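Itdale, Aug 20, 2022 - Sornilton has published version 2 of its practice guide for testing gripper control in simulated rooms. The guide sets 15 checks to be passed before any trial on hardware.
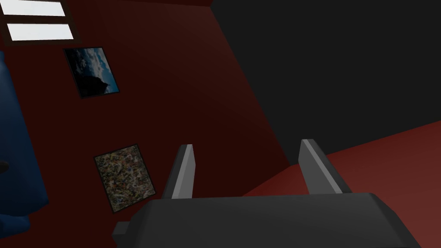 Simulated room seen from the gripper, jaws open and empty.

"A run that starts with the jaws in an unknown state is not a valid run," said Ye-rin Nam, standards lead. Logs must be kept for 60 days.

Vetolar will apply the guide from October. Contact: So-yul Baek, ext. 3022.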